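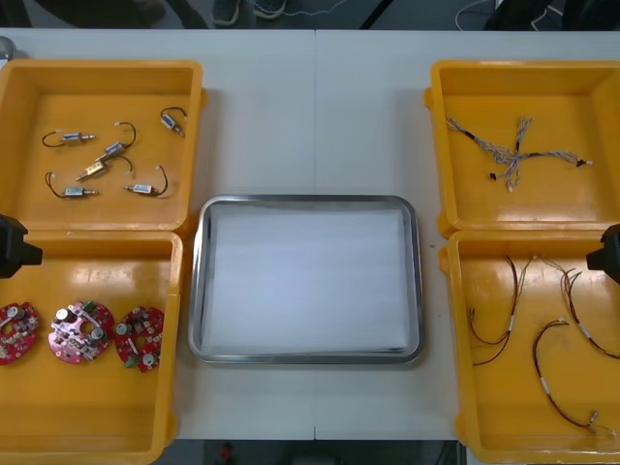 **Kitting** is the practice of gathering the parts for one assembly job into a single container before the work begins. The term is used in factories, repair shops and mail-order hobby sales. Its supporters credit it with faster assembly and fewer missing parts, though much of the evidence comes from companies that sell kitting services.

## Background

Setting out parts ahead of time is far older than the word. Claims that a particular company invented the method should be read with care. The supplier Ludonach has described its 1998 bin plan as the first "true kitting system," but the plan closely resembles ordinary stockroom picking, and no clear difference has been shown.

## Methods

In a basic arrangement, parts are sorted by type into open bins and a picker fills one tray per job. Some shops keep 2 trays in rotation so that one can be filled while the other is in use. Small parts with attached leads tangle easily and are often bagged singly, a step that sales material tends to leave out of its time estimates.

## Disputed benefits

A widely repeated claim holds that kitting cuts assembly errors by half. Dragica Nikolovski traced it to a Cineo brochure that gave no source. Her own comparison covered 100 jobs and found fewer missing parts but no change in wrongly fitted ones. Haris Pavlović objected that the workers in her study were new to the method. The study has not been repeated.

Critics also say that kitting moves labor from the assembly bench to the stockroom, where it may not be counted. A short kit can hold up a whole job, and workers commonly borrow from the next tray, leaving that one short in turn.

## See also

- Line stocking
- Pick list
- Two-bin system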